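Grundeck Two-Arm Bench Kit
Set-Up and Operation Guide

Section 5. Bench Rules for Two-Arm Work

Applies to all Grundeck kits with two arms on a shared tabletop. Read Section 2 (Mounting) and Section 4 (Joint Limits) before this one. Items marked CAUTION must be followed at every site. Items marked NOTE are recommended practice and may be changed in the site sheet.

5.1 Shared work area

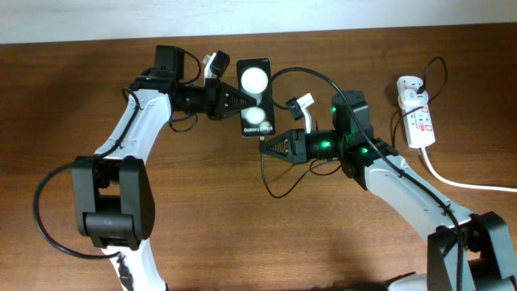
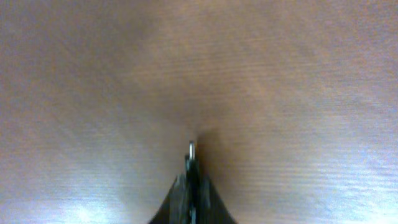
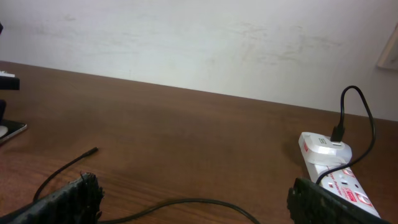
The shared work area is the part of the tabletop that both grippers can reach with the joint limits from Section 4 loaded. Only one arm may move into it at a time unless the running program is marked as a handover. In a handover both grippers are close to the same object, as with the phone in the first view, and the speed limit in 5.4 applies to both arms until one gripper has opened and backed away. Power strips, chargers and their cords are treated as fixed parts of the bench even when they are not fastened down. The strip in the first view stands to the right of the right arm and has its own supply cable running off to the right, which keeps the thick cable out of the space between the arms. Thin cables on the tabletop are treated as task objects if the program handles them and as obstructions if it does not.

5.2 Preparing the tabletop

1. Stop both arms and put them in the rest pose. Confirm that the controller shows HOLD for each arm.

2. Remove everything from the shared work area that is not named in the task sheet. Tools, cups, spare fasteners and packaging go on a separate surface.

3. Wipe the tabletop with a dry cloth. Do not use polish or spray cleaner on the day of a run.

4. Place the task objects in their start positions. A phone or other flat device is placed with at least one gripper width of free table on the side from which it will be picked up.

5. Lay out each thin cable that belongs to the task. Follow it by hand from end to end and check that it does not pass under an arm base or through a joint.

6. Check the view from each camera listed in the site sheet. The fingertips and the near part of the tabletop must be visible in every wrist view with the gripper open.

NOTE: A finished wood surface reflects overhead light. In the second view there are bright patches on both sides of the gripper near the bottom, and the gripper's own shadow darkens the wood at its tip. If a program uses the wrist view to find a thin or pale object, move the lamp or the object until the pickup point lies outside both the glare and the shadow. Raising the camera exposure makes the glare worse.

CAUTION: Do not place cloth or paper over the tabletop to reduce glare unless it is taped flat along all edges. A loose edge can be drawn in by a closing finger.

5.3 Routing of arm cables

Each arm carries its own motor cable from the base to the wrist. The cable must be long enough for the full joint range and short enough that it cannot reach the opposite gripper.

1. With the power off, move the arm by hand to its farthest forward position. The cable must not pull tight at the elbow or wrist.

2. Move the arm to its most folded position. Note where the spare length goes. A wide loop to the outside of the elbow is acceptable. A loop that drops in front of the gripper is not acceptable and must be clipped back.

3. Turn the wrist through its full range in both directions. Watch the connector at the wrist servo. If it tips or lifts at any point, add a clip to the upper link.

4. Bring both arms into the handover pose by hand and repeat step 2 for each cable.

5. Record the clip positions in the site sheet. Anyone who replaces a cable must use the same positions or repeat steps 1 to 4.

CAUTION: Do not tie a motor cable to a power cord, a charger lead or a camera lead. If one is pulled, the other will be pulled with it.

NOTE: The status lights on the servo housings show that the servo has power. They do not show that the joint is holding position. Use the controller screen to confirm HOLD before reaching between the arms.

5.4 Speed and force during handover

The handover limit is loaded with the command profile SHARE. The profile lowers the joint speed, reduces the closing force of both grippers and turns on the position check at each wrist.

1. Load SHARE on the receiving arm first, then on the giving arm.

2. Run the program once with no object. The receiving gripper must stop short of the giving gripper with visible clearance between the fingers.

3. Run the program with a dummy of the same size and weight as the real object. Any block with the same outer dimensions will do. Do not use a working phone, a charged battery or a glass object for this run.

4. Check the dummy for marks. If the fingers have left a dent, lower the closing force by one step and repeat.

5. Run the program with the real object.

If the position check trips, the giving arm keeps its grip and the receiving arm opens. Do not try to take the object out by hand until both arms show HOLD. The factory distance for the position check is 181 mm, measured between the two wrist centers. It may be raised at the site and must not be lowered.

CAUTION: Folding phones and other devices with a hinge are gripped in the closed state only. The fingers must press on the two outer faces. Do not let a finger rest on a camera lens or across the hinge line.

NOTE: Ridged finger pads hold cable well and can scratch soft plastic and coated metal. Fit the smooth pads for any object with a finished face that will be returned to its owner.

5.5 Working near mains power

These rules apply whenever a power strip or plug-in charger is within reach of either arm, whether or not the program uses it.

1. Supply the power strip from an outlet with a ground-fault device. Press the test button before the first run of the day.

2. Place the strip with its supply cable leading away from the shared work area. Leave enough slack that the strip will not slide if the cable is touched.

3. Confirm that neither arm is supplied from a strip that a gripper can reach. The arms and the controller use a separate outlet. A gripper that switches off or unplugs its own supply will drop whatever it is holding.

4. Fit blanking covers to all sockets not used in the task.

5. For programs that plug or unplug a low-voltage lead, set a keep-out zone over every socket face. The third view gives a typical case. A charger sits at the upper end of the strip with a USB connector in it, and the lead arches up and loops back down toward the strip. The keep-out zone has to be drawn so that the gripper can follow the lead without a finger passing over the open sockets.

6. Check the lead itself before each batch. A lead with a cracked jacket, a bent connector shell or exposed wire is taken out of use.

CAUTION: An arm must never insert or remove a mains plug. The kit is not rated for this. Low-voltage connectors on the output side of a charger are permitted under step 5.

CAUTION: Metal fingertips and metal tool tips must be taken off or sleeved before any run in which a mains strip is within reach.

5.6 People at the bench

One person is named as operator for each run. The operator has the stop button within reach and does not reset props, answer calls or edit programs while an arm is moving. A second person may reset props between runs after the operator has said "hold" and has received "hold" in reply.

Hands stay outside the shared work area while either arm is enabled. Long sleeves are rolled, lanyards are taken off and long hair is tied back. Visitors stand behind the operator.

If the operator leaves the bench for any reason, both arms are put in the rest pose and disabled at the controller. Pausing the program is not enough. A paused program can be resumed from a remote session.

5.7 Checks and records

Before each batch:
Stop button tested on both arms
Task objects match the task sheet
Cable clips in recorded positions
SHARE loaded, if the program is marked as a handover
Ground-fault device tested, if 5.5 applies

After each batch:
Finger pads checked for wear and embedded dirt
Base clamps checked for movement
Dropped objects and position check trips entered in the run log

The controller keeps the last 1,428 events and then writes over the oldest. Export the log before it fills. Sites that run long handover programs should export at the end of every shift. Trips from the position check are stored as code WATA followed by the arm letter. The code comes from the Wata controller board and cannot be renamed.

A site may add rules to this section but may not remove a CAUTION. Added rules are written in the site sheet, signed by the site lead and kept at the bench. Requests to change a CAUTION go to Broneter, Applications Desk, attention Chiến Phan. Questions on finger pads and wrist cameras go to Định Lò at the same desk.

5.8 Changes in this issue

5.3 Step 4 added.
5.4 Order of loading SHARE corrected. Earlier issues gave the giving arm first.
5.5 Keep-out zone now required over every socket face, including sockets with blanking covers.
5.7 Export at end of shift added.

Issue date: 22 March 2023. Replaces the September issue.

Continue with Section 6, Wrist Camera Alignment.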